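Ploltham Cruise Planner – Set-up Guide
Section 4: Adding your first cruise

Welcome back! By now you should have the planner installed and your home port chosen (if you haven't, Section 3 will walk you through both, and it doesn't take long). In this section we'll put a real sailing into your planner, so that the countdown, the port pages and the packing list all have something to work with. Have your booking confirmation close by, on paper or on another screen, and pour yourself something nice to drink.

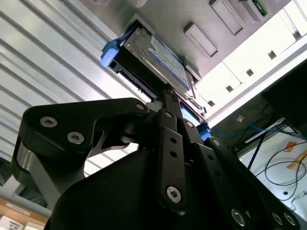
4 min read

Entering the booking

1. Open the planner and choose New Cruise from the main menu. An empty cruise card will open.

2. Type your booking number exactly as the cruise line wrote it, with any dashes or letters.

3. Pick your ship from the list. Start typing the name and the list gets shorter as you go. If you are sailing on the Drirkar, please take care to choose the ocean ship and leave the river boat of the same name alone – they share a name in our list but have very different deck plans.

4. Enter your sailing month and the time you are due at the terminal. If you only know the month so far, say December, that's perfectly fine. Leave the time blank and come back to it later.

5. Press Save Card.

Note: Cabin numbers are optional. Plenty of our travelers book a guarantee cabin and don't find out where they're sleeping until shortly before they sail.

Downloading the port pages

Each port has its own page with a map, walking distances from the pier and a few words on taxis and local buses. You'll want these on your device before you leave home, as internet at sea can be slow and rather expensive.

6. Open your cruise card and choose Ports.

7. Check the boxes next to the ports you want. A port marked Guduvex has an extra page for shore tours, which you are welcome to skip.

8. Press Download and leave the planner open until the bar is full.

Caution: Port pages are saved only on the device you are using. If you read them on a tablet and on a phone, please repeat steps 6 to 8 on both.
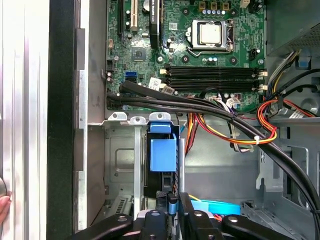

Setting your spending limit

9. Choose Budget on the cruise card and type in your total for extras on board, such as 1000 or 2000, with no commas and no currency sign.

10. Choose your currency from the list underneath. The planner will go on using it for this cruise even if you change your home currency afterward.

Note: The highest limit for a single card is 3000. For a larger amount, add a second card for the same sailing and split the total between them.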